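Section 9. Setting Up the Kitchen Cell in the Simulator

Read this section before you load the kitchen cell for the first time or after any change to the arm mounts. It applies to the two-arm Kiko with the four-finger hands. The bench version is set up the same way, except for the floor anchors, which are covered in the hardware guide.

Before you start

You need the Zenix simulator installed and licensed, the Sinia kitchen scene pack, and the hand calibration file for your robot. If the calibration file is missing, ask your site administrator. Do not use a file from another robot. The finger offsets will be wrong and the hands will close off center.

9.1 Loading the cell

1. Close any open scene. Save your work first. The loader does not ask.

2. Open the scene list and select the kitchen counter scene.

3. Select the robot model and load the calibration file.

4. Set the simulation to Paused.

5. Check the joint readout for both arms. All values should be black. A red value is outside its limit and must be corrected before you go on.

6. Switch to the head view.

NOTE: The first load takes longer than later ones while the textures are stored. Wait 30 seconds before you decide that the loader has stopped.

9.2 Checking the start position of the hands

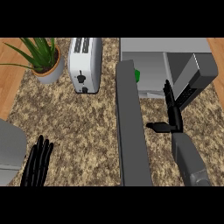
Hand position is set separately for each arm, and the left arm is always set first. Move it to the Rest preset and lock it. Then bring the right arm up to the Approach preset using the jog controls at low speed. At Approach, the right gripper is just below and in front of the microwave keypad, with its upright fingers reaching toward the buttons and the thumb out to the left. The left hand stays down on the counter, fingers up. If either hand is anywhere else, reload the preset and repeat the check.

1. Confirm that the left arm shows Locked.

2. Jog the right wrist up and down by 2 degrees. The hand should follow without a jump.

3. Return the wrist to the preset value.

4. Turn on contact display. No contact marks should show on the right hand.

5. Save the position as Start.

CAUTION: Do not jog the right arm with contact display turned off. An overlap between the fingers and the keypad will push the arm away at high speed when you leave Paused, and the run log will be filled with false contact events.

9.3 Test run

1. Set the speed limit to Low.

2. Load the Start position.

3. Leave Paused and let the arms hold still.

4. Run the keypad reach routine 3 times without changing any setting.

5. Open the run log and look for joint limit or contact warnings.

If the log is clean, the cell is ready for use. If a warning repeats on the same joint, reload the calibration file and go back to 9.2.

NOTE: Drift at the right wrist while the arm is holding still usually means the gravity setting was left off by an earlier scene. Turn it on and reload.

Send questions about the presets to Unathi Ngcobo. For calibration files at the Fitzgerald site, contact Dumisani Hendricks.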